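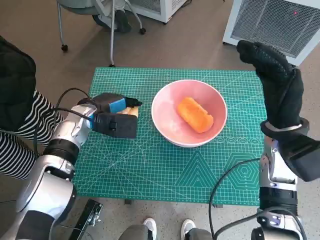

The pink bowl is a class of small domestic vessel, usually of glazed ceramic, whose colour has carried more argument than its shape would seem to deserve. It is used for soup, cereal, cut fruit, keys and, in many households, whatever was in the hand at the time. Writers on tableware generally treat it as a branch of the breakfast bowl, although collectors object to this, as collectors do.

Terminology

There is no agreed size at which a bowl becomes a dish, or a cup without a handle becomes a bowl. The trade gets round the difficulty by naming the vessel after the food it hopes will be put in it. The same object may therefore be sold as a rice bowl, a dessert bowl and a dip bowl, at three prices. "Pink" is hardly firmer. Makers' lists offer blush, shell, rose, salmon and, in the catalogues of the Willems pottery, "warm white", a description that brought a steady trickle of returned parcels.

Colour and glaze

Pink is an awkward colour for a potter. Many of the metals used to tint glazes give blues, greens and browns without much fuss, while a dependable pink has to be coaxed. One common route uses small amounts of chromium with tin, and the result depends on the rest of the recipe. Too much zinc in the mix can turn the whole batch brown. Since chromium can also drift from one pot to another in the kiln, a white tin glaze fired beside a green one sometimes comes out with a flush nobody ordered. Several potteries are thought to have discovered their best-selling line in this way and to have drawn up the plans for it afterwards.

A white rim with a coloured inside is a common finish. It can be made by waxing the rim before glazing, by wiping it clean, or by dipping the piece twice. Apprentices are told that the last method is the easiest, usually by someone who no longer has to do it.

The Wonska dispute

The best-known quarrel in the field began at the Wonska works, which in its busiest years offered 71 table shapes, all of them in cream. Hilde Meijer, then head of the glazing room, proposed a pink version of the smallest bowl. The sales office replied that customers did not want food to look as though it were blushing. Meijer had a trial batch of 503 fired in March and placed them in the factory shop without a sign. They were gone before the sales office had finished its report on why they would not sell. The report was filed all the same and runs to 30 pages, with an appendix.

Wonska later credited the idea to "the design team". Meijer left for the rival firm Cemell, where she produced a range in dark grey.

Use at table

Claims that the colour of a bowl alters the taste of its contents appear regularly in household magazines. There is some experimental support for the view that tableware colour can affect how sweet or salty people judge a food to be, though the effects are small and depend on the food. The claims in the magazines are larger. Eter, a monthly for keen home cooks, once advised readers to serve carrots only in pink, then two issues later advised them to serve carrots only in blue. Neither article mentioned the other.

Orange foods in general are held to suit a pink glaze. Beetroot is held not to, on the ground that the diner cannot tell when it is finished.

Collecting

Els Wuyts's handbook Small Bowls and Their Owners remains the standard guide. It sorts pieces by foot ring, glaze pooling and wear, and has a long chapter on chips, which Wuyts divides into honest, dishonest and recent. Her advice on cleaning is brief: warm water, mild soap, a soft cloth and no visitors. The second edition removed the price tables after complaints from dealers, and restored them in an abridged form after complaints from everyone else.

Early Wonska pieces can be told from Cemell copies by an unglazed foot and a slight lean. The lean was a fault in the mould. Cemell's later copies lean too.

See also

Breakfast bowl
Glaze faults
Salmon (colour)
Warm white (disputed)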